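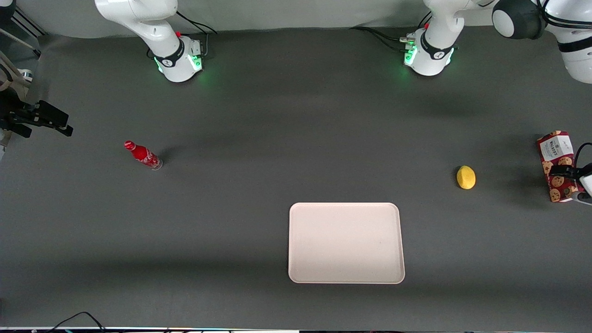 ok thread about moving my mom out of her house, writing this now before I forget it all. sitting on the floor of the new place eating crackers for dinner

1/ she lived in the Clelton house for decades. we had 10 days. do not do it in 10 days. we had no choice, closing got moved up on us and the buyers already gave notice on their rental

2/ first thing, nobody was ready for the paper. Bank statements, warranties for stoves that died in the nineties, every school picture form ever mailed. Shred pile took up the whole back seat

3/ we started in the kitchen. Mistake. Kitchen should go last, you need it. By the second night we were drinking coffee out of a measuring cup

4/ start in whatever room she uses least. For us that was the sewing room. No tears in there, mostly fabric

5/ ok correction, there were tears in there. Found my brother's halloween costume half finished. A lion. One ear

6/ moving company quotes, since people asked last time I posted:
- Sima: wanted a deposit up front, nice on the phone
- Matum: $400 less, could do the date
- a guy with a truck: never called back

went with Matum

7/ they were good. two guys and a woman named Roxana Mocanu who ran the whole thing and would not let me carry the lamp. She labeled the boxes on the SIDE. I had labeled all mine on top. You can't read the top when they're stacked. I'm a grown adult and did not know this

8/ boxes. we used 123 of them. I know because Roxana had a sheet and made me sign it. I'd guessed we'd need maybe half that

9/ liquor store boxes are great for glasses. Dividers already in there. Bad for books, the bottoms go

10/ books go in small boxes. SMALL. my husband packed the encyclopedias in a wardrobe box and it's probably still sitting in that hallway

11/ ok the sister part. We fought about the dining table. Neither of us even has room for it. It seats ten people, neither of us knows ten people who'd come over at the same time

12/ table went to the neighbors' kid who's getting married in November. She cried, mom cried, I went and stood in the garage for a bit

13/ THE GARAGE. its own thread someday. Paint cans: most places won't take them wet. You mix in cat litter, let it dry out hard, then it can go in the regular trash where we are. Check yours first, ours has a page about it

14/ propane tanks, no one wants those either. the hardware store did the exchange thing for two of them and I begged on the third

15/ medicine cabinet: pharmacy had a drop box. Took all of it in one grocery bag, in and out. Easiest thing I did all week

16/ things I'm glad we did
- photographed the pencil marks on the door frame where we all got measured
- let her pack her own nightstand, all of it, no questions
- one suitcase each like we were going on a trip, with sheets and chargers and toilet paper

17/ things I wish we did
- called about the mail sooner
- canceled the water softener (they are still billing her!!)
- asked about the Losurau

18/ ok the Losurau. it's the old floor radio that was my grandfather's. I figured it'd go to the donation truck. Sister figured I had it. Mom figured it was coming with her. It was almost on the truck. I ran down the driveway in socks

19/ it doesn't work. hasn't since I was a kid. weighs as much as a calf. It's in her new living room now with a plant on it and she looks happier about that then anything else in the apartment

20/ money stuff quick. estate sale people take a cut, ours wanted so much that it only made sense if we had nice furniture, and we did not have nice furniture. did a yard sale instead. Made $135 and got sunburned. A man offered a quarter for a working toaster and mom GAVE it to him

21/ donation pickup had a three week wait. Call them the minute you know you're moving. We ended up driving loads over ourselves, and they turn away mattresses, cribs and anything with a tube tv in it

22/ measuring. I measured the new bedroom. I measured the bed. did not measure the turn at the top of the stairs. Box spring went back down. Matum guys were very kind about it. they sell ones that come in two halves, one's on the way

23/ someone replied asking how mom is doing. She's ok. First night she kept getting up to check the back door, and there isn't a back door. Second night she slept. She's mad about the stove being electric

24/ she's met one neighbor already. they've got opinions about the parking. so that's going well

25/ what I'd tell my sister and me from two weeks ago: eat lunch. We had our two worst fights at like 3pm on no food. Both times a sandwich would of fixed it

26/ also pick one person to be the phone number. Utilities, realtor, movers, all one person. We both called the gas company and they shut it off a day early. Cold showers, last night in the house. mom thought it was hilarious, I did not

27/ for the smell in old closets: we wiped the shelves with vinegar and water and left the doors open overnight. Mostly worked. The hall closet still smells like my dad's coat and we left that one alone

28/ last walk through took forever. She went room to room and turned off every light, then went back and turned the porch one on again. For the buyers I guess. I didn't ask

29/ replying here to the tape question: get the gun thing with the handle. and buy more tape than that. more

30/ and to whoever asked about plants, movers wouldn't take them. They rode with me. Fern on the front seat with the belt on, tomato in the footwell. tomato dropped two going over the railroad tracks and mom ate one of them at the light

31/ ok going to go find the box with the forks. it says KITCHEN MISC. so do eleven others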